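# April, late

Rain since before I got up. Emptied the dishwasher while the coffee was going and timed it, which is the kind of thing I do now. Four minutes and a bit, with one stop to scrape egg off a fork and put it back for another try. The egg fork has been through twice. I am not a fair benchmark for anything.

I spent most of the afternoon with the Dedeck material. They want an answer from us by the end of the month on whether the Itcombe house should sign up for the trial, and since I was the one who rolled my eyes in the meeting I got handed the folder. Forty-odd pages, half of them diagrams with arrows going in circles. The product is called Sarnameo, and as far as I can make out it's the software that would run an arm in our kitchen, if we had an arm, which we don't, and if the kitchen were the kind they've been practicing in, which it isn't.

So far nearly all the practicing has been done on a computer. I don't hold that against them. I'd sooner they dropped plates that don't exist than ours. But the brochure talks about "kitchens" all the way through, and you have to get to page 19 before the word "simulated" turns up, and then it's in smaller type.

I printed a couple of pages so I could scribble on them. The arm has a very nice place to work, I'll say that. Marble island, navy stools, cherry cabinets behind. And a lovely bare stretch of counter to the left of the sink. Ours has never once had a bare stretch. Ours has the mail, the pill organizer, the bread, whatever somebody is defrosting, and the radio.

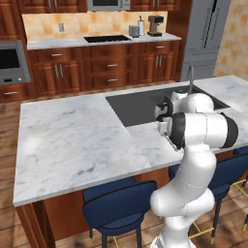 Erzsébet Kovács thinks I'm being unfair and told me so on the phone at four o'clock. Her view is that everyone starts in a clean kitchen, people included, and that I wouldn't teach a new hire the dinner rush on their first morning either. She said dishwashers had the same doubters, and washing machines before that, and that I own both. Then she said I should stop reading the brochure and go read the test tables at the back, because that's where the real argument would be, for or against.

She's right about the tables. I'm less sure about the dishwashers. A dishwasher got good at the job by refusing most of it. It doesn't fetch, it doesn't scrape, it doesn't put away. It is a box that sprays hot water, and we do all the parts that need a hand. I've never heard anyone complain about the spraying part. What wears our people out is the bending and the sorting and the carrying, after thirty lunches, with someone asking where the good scissors went. If a machine is going to be any use in that kitchen it has to take on the piece the dishwasher left us.

Anyway, the tables. They ran 3,888 attempts and counted 2,611 as completed. I did the division on the back of an envelope and it comes to 67 percent. I'll be honest with the diary if with no one else: that's better than I expected. I had a number like 20 in my head. But it's 67 percent of attempts at single steps, things like "pick up the item" or "move the item to the sink," one at a time, with the item starting somewhere sensible. String three steps together and you multiply. Two thirds of two thirds of two thirds is less than a third. Clearing one person's place at lunch is a good deal more than three steps. I may be doing them an injustice, because maybe the steps get easier once the first one has gone well. The tables don't say. I wrote that in the margin with a question mark.

I also wrote "what counts as completed???" and underlined it hard enough to go through the paper. There's a footnote. The item has to be within a certain distance of the target when the clock runs out. It says nothing about which way up, or whether anything else got knocked over on the way. If I had a helper who put the soup bowls within a certain distance of the shelf I'd have a word.

Stopped at five to do supper. Leftover chicken, rice, the last of the green beans. Ate standing up, read the weather, went back to it.
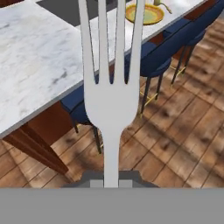

Cutlery is where I'd always figured this would fall apart. Plates are big and they sit flat and there's an edge to go under. A fork lying on a table is a sliver of nothing, and even a child of two makes three grabs at it. So I looked hard at this page, and I'll give them the grip. It has the fork by the base of the handle, between two small pads each only a little wider than the handle itself, and the thing is standing straight up with the tines pointing at the ceiling. I tried it with one of ours at the kitchen table, finger and thumb at the very end, tines up. It's fine if you hold still. Then I tried to put it in the drainer that way and of course you want it the other way up, or at least I do, having been stabbed. So somewhere between the table and the drainer it has to be turned over, or let go of and taken hold of again, and I can't find a line in forty pages on how it's supposed to do that. Maybe they drop them in tines up and let the humans take their chances.

Our forks are also not all one fork. There's the heavy set that came with the house, the light ones somebody's daughter bought, and a handful of strays with plastic handles, one of which has melted on one side. I'd like to see the melted one go through the tests. I'm going to ask for that specifically. I suppose it sounds petty, but it's the fork Mr. H. insists on and he'll be at the table with it at noon whether the machine is ready or not.

Then the price. The trial is $900 a month, and for that we get the arm, a stand for it and a person on the phone during business hours. I thought about what $900 buys us in actual hands. It's a decent number of lunch shifts, and the hands come with legs, and can answer the door. When I raised this in the meeting I was told it's "not a replacement, it's a supplement," and I've heard that sentence before about other things. The frozen meals were a supplement.

On the other side of the page, to be fair to Erzsébet, I made myself write down what I'd pay for. A machine that loads and empties the dishwasher overnight, slowly, with no one in the room. I don't care if it takes till dawn. I don't care if it does one fork every five minutes. If I could come in at six and find the racks empty and the cupboards full, and nothing broken, I would sign tonight and write them a letter for their brochure. That's the whole wish. Nothing in the folder promises it. The folder promises "assistance across the full range of daily living," and a company that can't tell me how the fork gets turned over shouldn't be using the words "full range."

I went back through looking for the shop-floor side too, since they make a lot of noise about it. There's a paragraph on a packing line at Muriithi where the software moves trays from a belt to a rack. I believe that one. Same tray, same belt, same height, all day long. I worked a summer on a line like that and I'd have handed it over happily. But they set it right beside the kitchen pages as though one leads naturally into the other, and I don't see it. The reason the tray job works is that somebody already did the hard part, which was making every tray the same and bolting the belt down. Nobody is going to bolt down Mr. H.

Questions for the call, so I don't lose the envelope:

- What counts as completed, and does it include right side up?
- The same numbers for five or six steps in a row, start to finish.
- How many of the 3,888 were with a real arm in a real room? (I bet I know.)
- Can it turn a fork over without putting it down?
- Wet things. There isn't one word about wet things.
- Who pays for breakages, and is there a cap?
- Would they run it overnight only, and knock something off the $900?

Reading that list back, it's longer than I meant and crabbier. Erzsébet will say I've made up my mind. I don't think I have. If they'd sent me a real film of it emptying one rack, start to finish, no cuts, any speed, I'd be arguing the other way in the next meeting and annoying a different set of people. I did look for one. There's a link in the folder and it goes to a page asking for my phone number.

Ten past nine now and still raining. The gutter over the back step is coming away again at the corner and I forgot to call about it. Supper things are in the sink. I left the egg fork to soak.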